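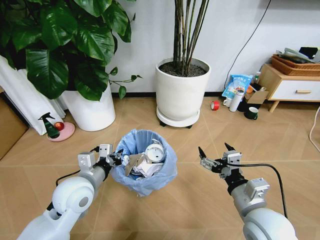
Rasa reckons the bin should be emptied before the plants get watered, every time, and she'd like that written down somewhere people will read it. So, Rasa, it's written down! I don't fully agree (more on that below), but you've had your say and it's in the book.

June, just after lunch. Plant corner and waste, Plostside end of the workshop.

I've been meaning to do a proper entry on this corner for ages. It keeps getting half a line at the bottom of other people's pages, usually "plants ok" or "bin full again", and then whoever is on next has to guess what okay meant. My turn this fortnight, so you're all getting the long version.

The bin first. Blue liner in, folded well down over the outside. I went on about this last time and I'll go on about it again, because Kofi hung one with hardly any fold and it slid in under a load of offcuts, and I was the one picking sawdust out of the bottom with my fingers. A good hand's width over the rim seems to hold. Mostly paper and tissue in there at the moment, all scrunched up, plus a torn bit of brown cardboard. Cardboard goes in the recycling, folks. Small bits too. I know it's a walk.

There's also a round white thing sitting near the top that looks like a little clock or a dial of some kind. Does anyone want it? I'm not sure what it came off. Maysoun thought it might belong with the Darko timers, which would be a shame as we've only got 2 of those left and the spare faces are a pain to find. I'm going to fish it out before the bag gets tied and put it on the shelf over the sink with a sticky note. If it's still there when my fortnight's up, out it goes.

Now the plants. The big leafy one in the tall white pot is doing ridiculously well. Glossy heart-shaped leaves all over the place, and one vine has set off sideways towards the bamboo (I call it bamboo, Sanne says it's no such thing, and I've stopped arguing). I'd like to leave the vine alone for now. Ebenezer wants to cut it back and root the cuttings in jars for the Calau office, and fair enough, but can we wait until after I've had a go at running it up a string? I've got the string and everything.

Watering, as I've been doing it: finger in the soil down to the second knuckle, and if it's dry there, one jug, slowly. I stop when I can hear it reach the bottom. The leafy one drinks far more than the bamboo does. I skipped the bamboo altogether last round and it didn't sulk at all. Leaves get a mist from the green spray bottle, which lives on the pink saucer in front of the leafy pot, and I'd be so grateful if it could go BACK on the pink saucer afterwards. I found it in the drill cupboard once. The drill cupboard!

The little red apple on the saucer stays too, please.

The bamboo is on its round white caddy with the castors, and that's been the best thing we've bought for this corner by a mile. You can roll the whole pot out to sweep along the black skirting and roll it home again without doing your back in. Just mind the thin black cable that comes down the wall there. Roll the pot straight out towards you and you'll miss it. Roll it to the right and you may not. I'd like to clip that cable up properly, and I think there's a bag of Prulton clips in the second drawer, though somebody may have used them on the bench lights.

Back to Rasa's order of doing things. Her argument is that if you water first you end up with drips on the floor and then drag the bin bag through them. True. My argument is that I always find dead leaves while I'm watering and they've got to go somewhere. We've landed on leaves first, then bin, then water, with the mist last of all. I'll try it for 8 days and see whether I can stick to it.

Jobs still open:

Cardboard box by the white curtain. Whose is it? Flatten it if it's empty.
Curtain hem, have a look for water marks.
More blue liners, we're down to the last 11.
String for the vine (me).
Clips for the cable (me, or Kofi if he's got the ladder out anyway).

Handing over to Sanne after this. The jug's under the sink, behind the tall bucket.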